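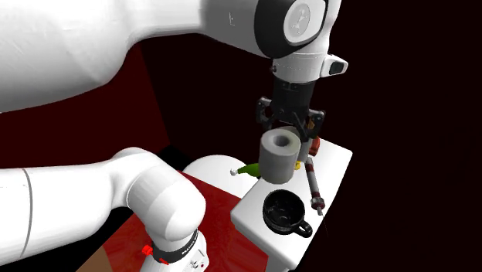
Fig. 21 – Simulation : cylindre blanc au-dessus de la table, mug noir dessus, seringue à droite du cylindre.

4.3 Défaut 166 : pince bloquée, pièce en l'air

1. Arrêt immédiat. Ne pas ouvrir la pince.
2. Noter la pose du poignet, sauvegarder le journal (3000 lignes max).
3. Dégager la table dans la scène, seringue d'abord.
4. Acquiter le défaut, descendre en vitesse lente.

ATTENTION : sur bras réel, jamais la main sous la pièce.

Note : si le 166 revient, voir T. Hapeta.

Ce site utilise des cookies. Accepter | Refuser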